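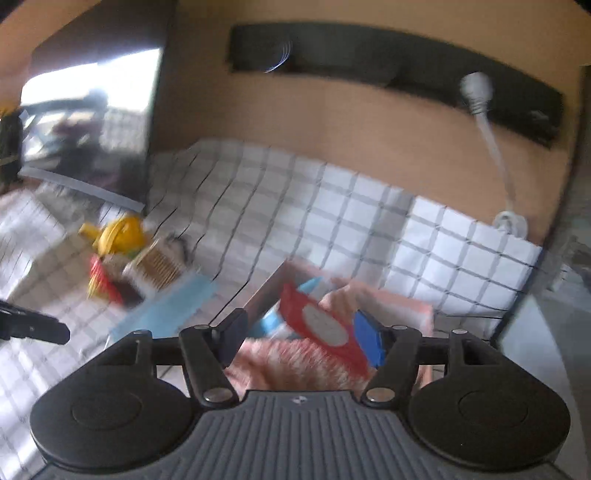 Software Inspection Checklist: Gripper Perception and Grasp Planning
Second pass, 4th June
Inspected by: Natália Carrilho
Code owner: Martim Azevedo
Planner build: Saline, with the Oteck tracking module
Scope: software only. The mechanical check is Idalina's and has its own sheet.

Marks used: OK, OPEN, FAIL, NOT CHECKED. A line marked OK means I saw it work myself. Being told that it works gets an OPEN.

Section 1. Clock and logging

1.1 Image timestamps and jaw width readings share one clock.
OK. Checked from the raw logs, not from the dashboard. The dashboard rounds, and I have stopped trusting it for anything under a second.

1.2 Dropped images are reported.
OPEN. They are counted and written to a file that no screen reads. Martim says anyone who wants the number can open the file. I would like a warning in the session window before I sign this.

1.3 Log survives a forced stop.
OK. Killed the process 8 times at bad moments. Every file opened afterward.

1.4 Log names the build that made it.
FAIL. It names the branch. The branch moved twice while I was testing.

Section 2. Tracking

2.1 Tracker reports when it is lost.
FAIL. It reports a confidence value, and the value stays high well after the pose has gone wrong. I slid the cloth under the gripper by hand and the score hardly changed. A tracker that says it is fine while it drifts is worse than one that quits. Helge disagrees and has written a page on it, attached to the ticket.

2.2 Tracker does not lock to the printed pattern one cell off.
OPEN. Passed on a flat cloth. The folded cloth test was left out of the first pass, and I was given no reason I could use.

2.3 Motion blur test.
OPEN. The Oteck module throws away blurred images before it scores itself, then presents the score for what is left. Run it again with every image counted. If the figure drops, that is the figure.

2.4 Lens model loaded matches the lens fitted.
OK. The loader now refuses to start on a mismatch. Good change, and I would like to see more like it.

Section 3. Object detection

3.1 Detector run on a cluttered table.
OK for running. See 3.2 for what came out.

3.2 Clear packaging.
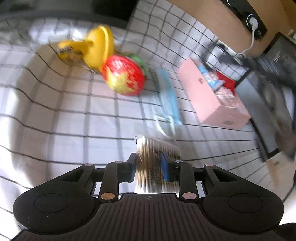 The detector draws its outline from color edges, and the planner then treats that outline as solid. With most boxes and toys this does little harm. A bag of cotton swabs is another matter: the clear top of the packet goes on past the cotton tips, crinkled and catching faint reflections, and the grid of the cloth is the sort of background that shows up through film like that. The outline stopped at the tips in most of my runs and jumped out to the edge of the film in the rest, with the table unchanged. The planner has no way to say "soft part, do not count on it". FAIL until the outline is stable between runs, or until the planner is told how unsure it is.

3.3 Reflective surfaces rejected.
OPEN. A dark glossy panel next to the cloth is as good a test as any we could buy. The detector found objects inside the reflection and gave them a depth. The depth filter took them out later, so the final list looked clean. I don't accept a clean list as proof that the step before it is sound — it only shows that the filter had a good day.

3.4 Thin and flat items.
OPEN. A folded face mask came back as two objects, then one, then two. Anderson thinks the pleats are doing it. He may be right, but the ticket should say "cause unknown" until he has shown it.

3.5 Detector score quoted with its test set.
FAIL. The score in the release note comes from 600 images picked by the people who trained it. I asked for the list of images they left out. There is no list.

Section 4. Grasp planning and jaw control

4.1 Planner refuses a grasp it cannot reach.
OK.

4.2 Planner accounts for box walls.
FAIL. It checks the fingertips against the walls and leaves out the link arms and the housings behind them. Anything lying deep in an open box will be planned as if the fingers floated there alone. Martim calls this a known limit. Known to whom? It is in none of the user notes.

4.3 Contact detected from jaw width alone.
OPEN. Works on hard things. On a soft packet the width keeps falling after contact and the "closed" flag comes late. Of 17 closes on soft items, 4 never raised the flag at all.

4.4 Width limit enforced in software.
OK. Tried to exceed it from the console, from a config file and from the Brelto plug-in. All three refused.

4.5 Emergency release ignores the planner.
OK. It must stay that way. I saw a comment in the code proposing to route it through the queue "for consistency". Please delete the comment before someone acts on it.

Section 5. Tooling

5.1 Replay gives the same result as the live run.
FAIL. Close, but close is no use when replay is how we argue about everything else on this sheet. Suspect an unseeded sampler in Saline.

5.2 Labels can be traced to the person who made them.
NOT CHECKED. No access. Asked Helge.

5.3 Settings file has no unused entries.
OPEN. It has plenty. One of them is called "magic" and I would like to know what it did.

Result: not released for unattended use. May be used with a person holding the tool and reading the screen. Items 2.1, 3.2, 4.2 and 5.1 come back to me with logs attached, raw ones please. The remaining lines can wait for the November build.

Comment from code owner (M. Azevedo): 1.4 fixed, hash now written to the header. I dispute 2.3. Blurred images were never meant to be tracked.

Reply (N. Carrilho): Then the release note should say so. 2.3 stays OPEN. 1.4 goes to OK once I have opened a file from the new build.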